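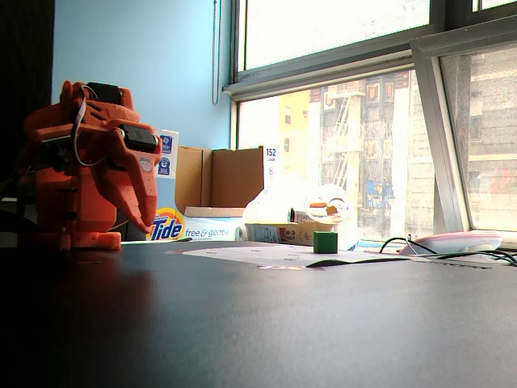
Stusten Window Tables: data card

Version note: May release, 500 clips. The earlier listing gave 800. We dropped the rest when we found that many were near copies of each other, and we would treat any copy of the old listing with suspicion.

What it covers

Small-object work on black tabletops in front of a window, and the household clutter that collects nearby. The project page at Randitz calls this "everyday desk activity." We think that oversells it. Most clips concern one green cube and a sheet of paper.

Contents

clips/ short recordings, no sound
stills/ 2,405 images taken from the clips
notes/ one text file per clip, uneven in quality
lists/ object names, checked twice and still argued over

Background items

Packing tape, cardboard, a Tide box, markers in a pink pencil case, cans in a clear bag, a power adapter with its cables. These were left where they stood. Do not read the mix as a fair sample of what people keep by a window. 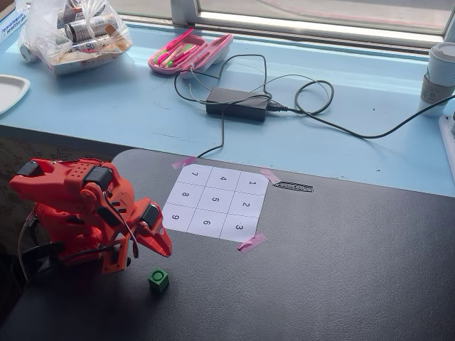
Object names follow plain use. A box is a box whether or not we know what is inside. Where two labelers disagreed, we kept the vaguer word, and the Athumani list is the one to trust over the older Vamwood list, which guessed at contents far too freely.

Positions

Cube positions are given by square number, and we have doubts about how far that gets anyone. A number says nothing about where in the square the cube sits, or which way it faces. The sheet carries 1 through 9 in a three-by-three grid, with 7, 4 and 1 along the side nearest the window, and it is held down with three strips of pink tape. One corner has no strip, so check for lift before you treat the paper as flat.
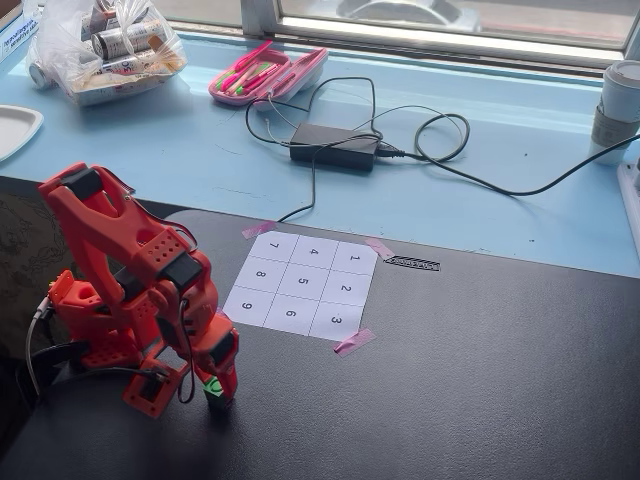 Light is the weakest part of the set. We make no claim that results carry over to a room without a window, and the one test we ran used 100 stills, too few to settle anything. Black tabletops and white paper are hard to expose together. The green object is small and bright against the black, so a good score at finding it should impress no one. Try the cans or the cables first.

Known problems

Some notes call the counter a desk, and some the other way around.
Time of day is missing from most files.
Color names for the orange and red parts are not consistent between labelers.

Use

Fine for checking a loader or teaching a class. We would not base a product on it.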